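手持夹爪制作图集

Zunitz 共享工坊,Ular 夹爪第 2 版
整理:Colette Brunet
装配与调试:Mudassar Talpur

本页收录 Ular 手持夹爪第 2 版的制作记录,重点是指块、枢轴和桌面作业时的张角设定。第 1 版的指块偏薄,夹持硬物时指尖外张,内侧面失去平行,数据重复性差。第 2 版重做了指块截面和连接件,手柄部分沿用旧件,扳机行程未改。

图集按作业类别分组,每组附装配参数和备注。尺寸单位均为毫米,角度以两指内侧面夹角计。图纸编号沿用工坊内部的 Hoarau 目录,与第 1 版图纸不通用,下载时请核对版本号。

第 2 版的改动集中在三处。指块由薄片改为矩形实心块,顶面预留小圆孔,可用于固定替换指垫。连接件缩短,指根到枢轴的力臂随之减小。同步齿轮重新配对,装配前须在平板上对齐零位,否则两指闭合时会一先一后。

指块棱边不倒角,保持直角。试过倒圆的样件,夹取薄片时边缘打滑,已弃用。表面不打磨也不喷涂,保留哑光状态,内侧面只做平面度检查。

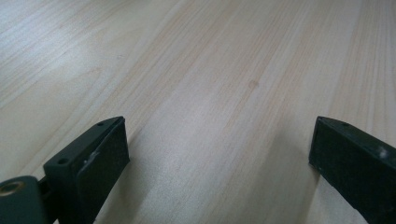 分类:夹爪 / 桌面作业 / 张开位

两指张开,中间为浅色木面,纹理平直。左指顶面有两个小圆孔,指根壳体上装有黄铜色圆形衬套。两侧指块均有发白的擦痕。

张开位是每次作业的起点。调试时先松开扳机,让两指回到机械限位,再读取编码器数值,写入配置文件的 open 字段。Talpur 的做法是连续读 5 次,取中位数,偏差超过 2 个计数即重新检查限位螺钉。

指块装配参数

指块长度:按图纸 Hoarau-17
枢轴配合:间隙配合,手推可转,无明显晃动
连接件紧固:螺纹胶少量,固化后再上手柄
齿轮润滑:薄涂一层,多余部分擦净
整机质量:288 克,不含线缆

关于枢轴

第 1 版的轴直接在壳体孔内转动,孔口磨损后指尖产生侧向游隙。第 2 版在壳体内压入衬套,压装时须保持与孔同轴。工坊的台钳可以完成,钳口垫平即可。衬套压歪后不要敲正,退出来重压,孔壁有刮伤的壳体报废处理。

关于指垫

现阶段使用裸指块,不贴软垫。裸指块的摩擦系数较低,夹取光滑圆柱件时需要加大握力,但接触面位置明确,便于标定。软垫方案由 Brunet 另行试验,候选材料为硅胶片和聚氨酯片,厚度未定。贴垫后闭合零位会变化,两种状态的配置文件必须分开保存。

关于擦痕

指块表面的浅色擦痕不影响几何尺寸,不做修补。需要更换的情况有两种:棱边出现缺口,或者内侧面用刀口尺检查时透光。更换须成对进行,单侧换新会造成两指高度差。

标定流程

一、整机上电,静置至编码器读数稳定。
二、全开,记录 open 值。
三、全闭,内侧面贴合,记录 close 值。
四、夹持标准量块,记录中间点。
五、三点拟合,残差写入日志。

残差偏大时先查齿轮零位,再查连接件螺钉,最后查编码器磁铁的粘接。按此顺序排查,多数问题在前两步可以定位。磁铁重新粘接后,前面的全部数值作废,从第一步重做。

桌面作业备注

指块接近台面时留出间隙,不要让指尖拖行。台面反光较强的位置,图像局部偏白,纹理对比度下降,做视觉定位时应调整灯位或避开该区域。灯具固定在 Arnton 支架上,高度标线已刻在立柱侧面,移动后按标线复位。

已知问题

扳机回弹在低温时偏慢,4 月的几次早间作业中都有记录。弹簧已换过一种线径,改善有限,下一步检查滑槽的摩擦。

右指连接件的螺钉头与壳体内壁距离偏小,全开时可能轻触。临时处理是换用薄头螺钉,图纸将在下一版修正。

文件与许可

图纸、配置模板和标定脚本存放于工坊服务器的 Ular 目录。可自行加工和修改,再发布时请注明版本号。零件清单中的紧固件为通用规格,齿轮和衬套请按图纸公差采购。

装配问题请联系 Mudassar Talpur,图集勘误请联系 Colette Brunet。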